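Packaged Wonder: What Group Tours Leave Out of Putasholm
Final report, Introduction to Tourism Studies

For this project I read tour brochures, which is a strange thing to do when you can't afford the tours. I chose the Putasholm region because three companies sell trips there and all of them promise to show you its "true heart." I wanted to find out where they thought it was.

The companies are Zoltine, Marar and Buvitz. I took one spring itinerary from each, typed every stop into a spreadsheet, and sorted the hours into sightseeing, meals, free time, shopping and sitting on a bus. Where a brochure gave no times I used the driving distance and the opening hours of the stop. I also read 300 traveler reviews, most of which turned out to be about breakfast.

Zoltine runs the shortest trip at 6 days. It visits the old harbor, two abbeys, a cheese cellar and something called a "heritage retail experience," which I looked up and which is a store. Marar takes 13 days over nearly the same ground and fills the difference with lake country and an evening of folk dancing. Buvitz sits between the two and spends a whole morning at a mustard museum. The reviews of the mustard museum were the warmest in the entire set, and I have no theory about this.

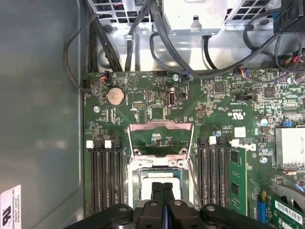

Do the longer tours give travelers more free time?
Hardly any. Marar's extra week is mostly spent on the road, and its free afternoons tend to fall in towns where the shops close at noon.

Bus time was the biggest category on every itinerary except Buvitz's, where meals beat it by a small margin. The brochures handle this with the word "scenic." A transfer is scenic if it passes water, and also if it doesn't. I started marking the word in yellow and had to buy another highlighter.

The harbor town has almost 1,000 residents, and in February, according to its own visitor page, it has one open restaurant. None of the itineraries mention the off season. They also skip the fish auction, which is free, open to the public and over before the tour hotels start serving eggs.

There are limits to all this. I have not been to Putasholm. My categories were my own, and a wine tasting could be a meal, a sight or shopping depending on how it ends — I filed it under meals. Reviews are written by people who felt strongly enough to log in, so the mildly satisfied are missing.

If I did the project again I would ask the companies how they pick their stops, and I would start with the mustard.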